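## 4. Building the hand grippers

*Stollow gripper guide, April 2022 revision*

This is the fun chapter! By the end of it you will have a pair of hand-held grippers that open and close smoothly, with jaws soft enough to pick up an egg and firm enough to hang on to a pencil. If you've already printed your parts from chapter 3, clear the table and let's go.

You build both grippers at the same time, left and right. They share every part except the arm plates, which are mirrored, so mark the inside face of each plate with a bit of masking tape before you start. (Torbjørn Eklund, who drew the original linkage in his garage at Lunde, marked nothing and built two left hands. Twice.)

### 4.1 Fitting the arms

1. Lay out the two arm plates for one gripper, taped faces up.
2. Check each pivot hole with a spare screw. It should drop through under its own weight. If it sticks, clear the hole by hand with a drill bit — a power drill will melt the plastic and leave you with an oval.
3. Fit the upper pair of pivot screws first, the two nearest the jaws. Leave them finger-tight.
4. Fit the lower pair, which sit further apart.
5. Open and close the arms 20 times. You are feeling for a gritty patch anywhere in the travel.
6. Tighten all the screws a quarter turn at a time, working from corner to corner, and stop as soon as the side-to-side wobble has gone.

> **Note:** The Iltside version of the plates has slightly thicker walls. It uses the same screws, but expect a stiffer feel for the first evening.

> **Caution:** Keep fingertips out of the gap between the arms while you test the travel. It closes faster than you'd think, and it does pinch.

### 4.2 Sticking on the jaw pads

The pads make or break this build. Bare plastic jaws look lovely and grip nothing, whereas a decent rubber pad turns the same hand into something you'll want to show everyone in the house.

1. Rub the jaw faces lightly with fine sandpaper and wipe off the dust.
2. Cut the rubber a little oversize, then press it on from the tip towards the root so that no air gets trapped.
3. Clamp the jaws shut on a folded piece of card and leave them overnight.
4. Trim the edges flush with a sharp knife, cutting away from your other hand.

If a pad peels at the corner later on, take the whole thing off and start again. Dabbing glue under a loose corner makes a hard lump, and thin objects will roll off it every time.

### 4.3 First trials

Now for the good bit! Use the grippers on real things, in the room where you mean to use them. The kitchen is hard to beat — there's a worktop at a sensible height and a drawer full of awkward shapes. Long, thin, tapered things are the best test of all, as they show up any twist in the jaws straight away.

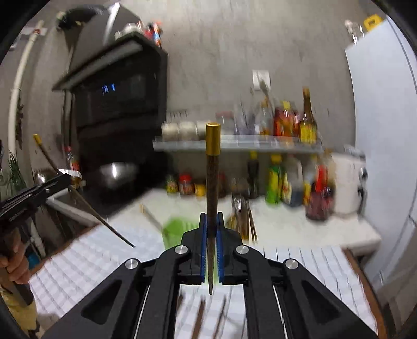
1. Take one gripper in each hand and hold your elbows close to your sides.
2. Pick up something thin by its middle, lift it clear of the worktop and hold it upright. Count to 4.
3. If it slowly tips to one side, the pads aren't meeting squarely. Go back to 4.1 and slacken the upper screws, then close the jaws and retighten them.
4. Put it down gently and try again, gripping nearer the end.
5. Pass it from one gripper to the other. This takes practice, so lay down a cloth and expect a few clatters.

Work in short sessions of up to 20 minutes to begin with. Your thumbs will tell you when to stop.

> **Caution:** Stay away from knives, glass and anything on the hob until you can pass an object across without thinking about it.

### 4.4 If something isn't right

**Jaws close unevenly.** One arm is tighter than the other. Slacken all its screws and repeat step 6 of 4.1.

**Arms creak.** Try a tiny smear of silicone grease at each pivot, and keep it well clear of the pads.

**Object slips straight down.** The pads are dusty. Wipe them with a damp cloth and let them dry.

**Screws work loose.** Add a drop of removable threadlock. The Burkstead build used nylon nuts in place of the plain ones and has stayed tight since October, so that's well worth copying if you have some in the drawer.

Once both hands feel the same, write the date on the inside of each arm plate and move on to chapter 5, where you'll set the travel stops.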